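Projet Giso — collecte de démonstrations, objets déformables
Compte rendu de la réunion de suivi, site de Pratunholm
30 juin 2024

1. Approbation du compte rendu précédent
Approuvé sans modification.

2. Tâche « peluche et tissu »
La consigne reste celle du protocole : l'opérateur travaille aux deux mains, une pince par main, la peluche et le tissu gris étant traités dans la même séquence. Le point de départ de chaque essai est la peluche couchée sur la table.
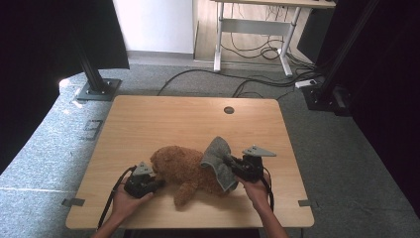

Sur 910 démonstrations enregistrées, 13 sont écartées pour perte de synchronisation entre les deux pinces. Le lot est transmis à Alton pour segmentation. L'entraînement ne démarre pas avant validation des horodatages.

3. Prise sur fourrure longue
L'ouverture mesurée entre les doigts surestime l'épaisseur réelle de l'objet quand des poils restent coincés. Deux options sont discutées : corriger la largeur par un décalage fixe, ou conserver la valeur brute et laisser la politique l'absorber. La seconde est retenue, à titre provisoire.
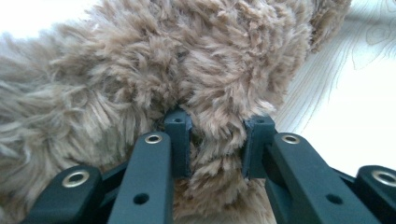 Il est demandé de ne pas tirer sur la touffe pour la dégager en fin de prise. Ouvrir d'abord, reculer ensuite. Les essais non conformes seront marqués, non supprimés — ils peuvent servir à la détection d'échec.

4. Variabilité des objets
Győri propose de porter à 17 le nombre d'objets souples. Accord de principe, sous réserve du temps opérateur. Les housses sont exclues de cette phase.

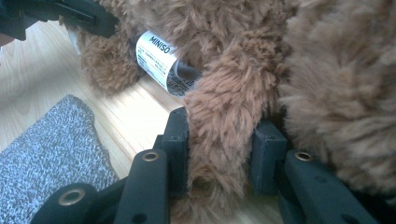 L'annotation des points de prise est revue. Trois classes sont conservées : membre, tête, corps. Une saisie par un membre, fourrure comprimée entre les deux doigts, est codée « membre » même si le corps remplit le reste de la vue. Reste le cas de l'étiquette blanche MINISO, bien lisible à côté du membre saisi : risque que le modèle s'en serve comme repère. Décision : la laisser en place sur le lot en cours, la masquer sur la moitié du lot suivant et comparer.

5. Actions
— Alton : segmentation du lot, rapport sur les horodatages.
— Győri : liste des objets souples supplémentaires.
— Pratunholm : mise à jour du guide opérateur (points 3 et 4).

Prochaine réunion en septembre, date à fixer.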